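Speaker notes: keeping the Plirska car ready to drive
Catríona Keane, vehicle team, Holora

Opening
Say thank you to Danuta for the room and the coffee. Tell folks right away that I look after one self-driving test car and I'm going to talk about that one car, because it's the one I know, dents and all. If they came for the planning software, Armindo is on after lunch and he's far better at it than I am!

Getting her out of the garage
Go slowly through this, people always want to copy it down. I wipe the camera glass with a clean dry cloth, never the one from my pocket (ask me how I learned). Then I check the mount bolts by hand, plug in the logger, and let the computer sit for 18 minutes until it settles. Bláthnaid thinks that's too long. We have agreed to disagree, very fondly.

Why we moved the route
Our old loop went around the business park and everything looked fine there, week after week. Tiina pushed for farm roads, bless her, and on the first 26 runs we found more wrong with my camera setup than in the whole season before. Let them look at the road for a moment, then mention the long white center dashes, the edge lines, the bend to the left, and the red tractor coming the other way, quite small still. I want the camera aimed so I get both the near paint and the far hill, with just a little hood at the bottom. 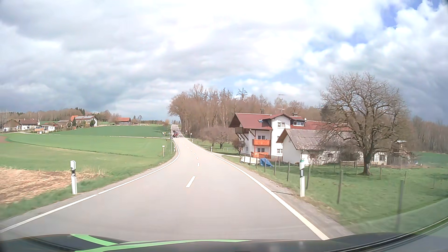

When the aim drifts
Mounts creep, friends, they just do. I compare the top edge of the hood with a saved view every morning, and if it has moved I loosen the rear bolt first, nudge, tighten, and look again. After that comes the target board in the yard and a full recalibration, and I log the mileage (last one was at 1,649). Pause here for questions, there's usually one about glue. Please don't use glue.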